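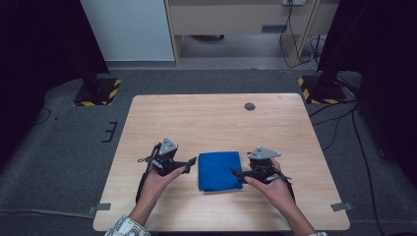
**Figure 2.** Operator's view of the work table with the Meker hand-held gripper pair and a folded blue cloth between the grippers.

### 4.2 Collection with the hand-held kit

The second product in our review is the Meker kit, a pair of hand-held grippers sold for recording manipulation data without a robot arm. The operator holds one device in each hand and does the task directly. The kit is offered by Govov either as a purchase or as a monthly rental that includes support. We took the rental option and used it through December for all of the cloth tasks reported in this paper.

Each gripper has a handle, two fingers and a metal plate on top (Figure 2). Both units are wired. The cables carry power and the finger-opening signal to a recording box, which we kept outside the work area. The vendor also lists a battery version, but it was not available for rental at the time of the study and we make no claims about it.

**Setup.** Installation took one working day with two people. Most of that time went to fixing the table position and running the calibration routine, and very little of it to the grippers themselves. The calibration has to be repeated whenever the table or a stand is moved. After the first week we marked positions on the floor with tape, which cut the repeat calibration from most of an hour to a few minutes. The printed guide covers the procedure well except for the order in which the left and right units are registered. If they are registered in the wrong order the software accepts the result and swaps the two hands in the output. We lost one morning of recordings to this before Ivone Nogueira noticed that the left and right trajectories were exchanged.

**Tasks.** All sessions used the same small set of cloth tasks: fold in half, fold in quarters, unfold, and move a folded cloth to a marked point on the table. The cloths were plain towels in single colors. Operators stood at the table and began each episode with both grippers above the surface and the jaws open. An episode ended when the operator released the cloth and pulled both hands back. No time limit was given, though operators were asked to keep a steady pace.

**Operators.** Three operators took part: Sebastião Peixoto, Hazel Delacroix and Everaldo Brandão. Only Delacroix had used a hand-held gripper before. Each received a short briefing and 76 practice episodes, which were discarded. We chose that number after a pilot in which episode length stopped falling well before that point for both pilot users.

**Yield.** The operators recorded 1,259 episodes after practice. Of these, 158 were rejected on review. The most common reason was loss of tracking on one hand, usually when the operator crossed the grippers during a quarter fold. The next most common was a cloth that slid off the table. A smaller group was rejected for operator error, such as starting before the recording tone. Review was done by Benedito Figueiredo, who did not record any episodes himself. Borderline cases were discussed with the first author and kept only if both agreed.

The software flags tracking loss automatically, but its default threshold is loose. Several episodes that passed the automatic check showed a visible jump in the gripper path when replayed. We recommend that buyers replay at least a sample of their data and not depend on the flag alone.

**Handling of thin material.** The fingers grip a folded edge reliably. Picking up a single layer from a flat surface is harder. Operators learned to press one finger down and push the fabric into a small ridge before closing the jaws, a technique that does not appear in the guide. It works, but it puts a side load on the fingers, and one fingertip came loose in the third week. Govov shipped a replacement at no charge. We have no data on how the fingertips hold up over longer use.

**Comfort.** All three operators reported tiredness in the wrist after long sessions. The weight sits forward of the hand, so the wrist works to hold the gripper level even when the operator is waiting. We moved to shorter blocks with a break between them, and complaints dropped. The cables were mentioned more often than the weight. They run down along the forearms and can pull when the operator reaches for the far side of the table. Peixoto clipped his to the upper arm, and the others later did the same. A longer lead or a supplied arm clip would be a cheap improvement.

**Comparison with the Wukel system.** The teleoperated Wukel system described in Section 4.1 gave a lower rejection rate but much longer episodes on the same tasks. Operators could not feel the cloth through it and tended to pause before each grasp. With the Meker kit they moved at close to normal hand speed. The drawback is that hand-held data must still be matched to a robot, and some of the recorded wrist poses fall outside what our arm can reach. We filtered these before training, as described in Section 5. For a group that already owns a suitable arm and needs high-quality data in small amounts, the Wukel system remains a reasonable choice. For larger volumes of tabletop work – folding and moving in particular – the hand-held kit was the more practical of the two.

**Support.** Questions sent to the vendor were answered within one working day in most cases. The swapped-hand problem was confirmed as a known issue, with a fix planned for the next release. That release had not reached us when the rental ended.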